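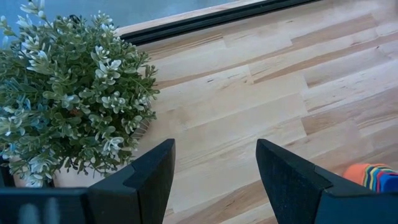 Rahel Marti me demande si une plante artificielle, ça ne finit pas par faire salle d'attente. Je réponds en plusieurs posts, la question revient souvent.

1/ Ça dépend surtout du feuillage. Celle-ci a des petites feuilles ovales, vert sauge, avec des touches crème et blanches. Les verts très vifs et uniformes, j'ai essayé, je les ai tous donnés.

2/ Pot clair, posé directement sur le parquet. J'avais d'abord un cache-pot noir de chez Urkava, trop lourd à l'œil sur un bois blond. Il sert maintenant à ranger les parapluies dans l'entrée.

3/ Le vrai sujet, c'est la poussière. Sur des feuilles aussi petites et serrées, un chiffon ne sert à rien. J'utilise un pinceau plat de peintre, sec, du haut vers le bas. Comptez 5 minutes.

4/ Deux fois par an, douche tiède, la plante couchée dans le bac, puis une nuit tête en bas sur l'étendoir. Le pot reste dehors, sinon le lest prend l'eau et ça sent la cave pendant un mois.

5/ Veronika Leitner me signale qu'elle passe la sienne au sèche-cheveux, air froid. Je n'ai pas testé. Air chaud, par contre, j'ai déjà fait : une branche collée sur elle-même, irrécupérable.

6/ Quand elle arrive dans son carton, elle est plate d'un côté. Il faut écarter les tiges une par une, en commençant par le centre. La première fois j'ai abandonné à la moitié et elle est restée bancale tout l'hiver.

7/ Pour le sol : quatre patins en feutre sous le pot. J'ai oublié de les mettre dans la chambre et j'ai un rond de petites rayures que je vois tous les matins. Les patins Tudeck tiennent bien, ceux que j'avais avant se décollaient au premier coup de serpillière.

8/ On me demande le prix. 423 couronnes chez Sandhu, en août, pendant qu'ils vidaient le rayon jardin. Le grand modèle était à 998, j'ai hésité, mais il bouchait le passage.

9/ Sur le soleil : les teintes passent. J'en ai laissé une derrière une vitre plein sud, le côté exposé a viré au gris bleu en un été. Depuis je tourne le pot d'un quart de tour quand je passe l'aspirateur.

10/ Et les vraies plantes ? J'en ai, dans la cuisine, où je pense à les arroser. Au salon j'ai perdu deux fougères et un ficus en trois ans. Je préfère brosser une fausse que jeter une vraie.

11/ Dernier point pour Rahel : une seule par pièce. À partir de deux, oui, ça fait salle d'attente. Trois de la même espèce alignées contre un mur, c'est le hall d'un cabinet comptable.

12/ Ajout du soir, on m'a posé la question en privé : non, pas de spray lustrant. J'en avais acheté un de marque Plulex, les feuilles collaient et la poussière s'y est mise deux fois plus vite. Il est toujours sous l'évier - si quelqu'un le veut, je le donne.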